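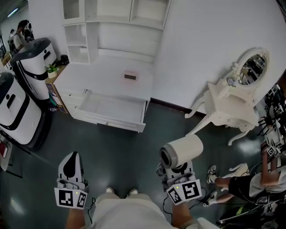
I gave up on supermarket kitchen roll in June and I have become a bit of a bore on the subject, so feel free to skip this one if you came for the garden posts.

It started with the cupboard under the stairs. You know the one. Ours had carrier bags stuffed inside other carrier bags, half a tin of paint from the old flat, and so many cleaning things bought on offer that the door had to be shut with a knee. I was looking for a lightbulb and ended up sitting on the hall floor for a whole afternoon, pulling it all out and wondering who on earth had been buying limescale remover. (Me. It was me.)

So the new rule is that we use up what we've got before anything else comes into the house. I told Katherine about it on the phone and she laughed for quite a long time, as she's seen me in a shop. But I've stuck to it! Mostly. There was a slip with some candles.

The kitchen roll was the hard one. I used to tear off a sheet for everything – wiping the hob, drying a lettuce, putting under a biscuit. Then Yaneth came to stay and I watched her get through a week of cooking with four old tea towels and a bowl of soapy water, and my kitchen had never looked better. When she left I cut up two worn-out pillowcases with the big scissors and put the squares in the drawer by the cooker. I didn't hem them. They fray a bit in the wash and I pick the threads off the socks, it's fine.

I do still keep one roll for bacon and for when the cat's been ill. I'm not a saint.

Other things that have gone well: bicarb for the oven, though you have to leave it on overnight and it looks like a snowed-in cave in the morning. White vinegar on the shower screen. A proper washing-up brush with a wooden handle from the market in Fotilham, which was dearer than I wanted but hasn't gone flat like the plastic ones do.

Things that have gone badly: making my own washing powder. Fredy warned me, and he was right, and everything came out stiff as a board with grey bits on. I've gone back to the box. Also the shampoo bar, which left me looking as though I'd been dipped in something.

I've been writing down what we spend on all this in the back of the calendar, and since the summer we've saved £153. Darnell thinks I should put it in the holiday jar. I think I should put it towards a better hoover, and as I'm the one who does the hoovering I expect to win.

Next up is the bathroom cabinet. There's sun cream in there that I'm fairly sure we took to Pasto, and we haven't been to Pasto for years. If anyone knows what to do with 23 tiny hotel soaps, please leave a comment.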